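Unit 4: Injection Molding, Clamping and Cooling

Reading before class: the section on clamp types in the course reader, and the Padament worksheet on cycle time. Students who missed Unit 3 should first review the notes on screw recovery and back pressure.

4.1 Purpose of the clamp

The clamp unit holds the two halves of the mold together while plastic is injected under pressure. The force it must supply depends on the projected area of the part and runners, taken square to the parting line, and on the average pressure inside the cavity. Depth of the part does not enter directly into the calculation, although a deep, thin-walled part usually needs a higher injection pressure to fill, and so raises the figure indirectly.

Two designs are covered in this course. In a toggle clamp, a system of links straightens as the mold closes and locks near full extension. In a hydraulic clamp, a large cylinder acts directly on the moving platen. Toggle machines close quickly and use less oil. Hydraulic machines are easier to set when molds are changed often, as tonnage can be read from line pressure at any point in the stroke.
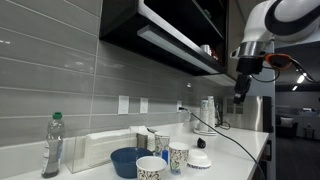 Too little force allows the mold to open slightly during packing, and the part shows flash along the parting line. Too much force closes the vents, traps air at the end of fill, and shortens the life of the mold. The usual error in a new shop is the second one. Operators who see flash tend to raise the tonnage before checking the parting line for damage or dirt.

Worked case. The Soner housing mold has one cavity and a projected area of 335 square centimeters, runner included. Average cavity pressure is taken as 4 kilonewtons per square centimeter. Required force is the product of the two, 1,340 kilonewtons, before any safety margin is applied. Students are expected to show units at every line.

4.2 Cooling

Cooling takes up the largest share of most cycles. Heat leaves the part through the mold steel and is carried off by water in drilled channels. Wall thickness is the main factor: cooling time rises with the square of the thickness, so a wall made twice as thick needs four times as long. For the Galli trial used in the laboratory session, cooling time is set at 14 seconds and the ejection temperature of the part at 80 degrees Celsius.

Flow in the channels should be turbulent. A slow, smooth stream leaves a layer of warm water against the channel wall and removes heat poorly, even when the supply is cold. Scale has a similar effect and is harder to detect, and flow readings for each circuit should be recorded when the mold is new.

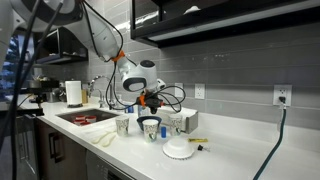

Nokuthula Modise has objected, in her written comments on these notes, that the advice on flow readings does not go far enough. A reading taken at the manifold, she writes, "will look perfectly normal while one of two parallel branches is blocked," and she recommends recording inlet and outlet temperature on each branch as well. Her point is accepted. In the laboratory session, both flow and temperature are to be entered on the sheet.

4.3 Ejection

Ejector pins should bear on ribs, bosses, or other stiff areas. Pins placed on a thin, flat wall leave white stress marks or push through the surface. Where a part sticks, check draft angle and surface finish before raising ejector speed. The Terner lid mold will be passed around in class; note the stripper plate, which pushes on the full rim.

Problems for submission

1. Recalculate the clamp force for the Soner housing if a second, identical cavity is added and the projected area of the runner is neglected in both cases.

2. The wall of a part is reduced by one quarter. State the new cooling time as a fraction of the old.

3. Give two causes of flash that cannot be corrected by raising clamp force.

Submissions are due at the start of the Unit 5 lecture.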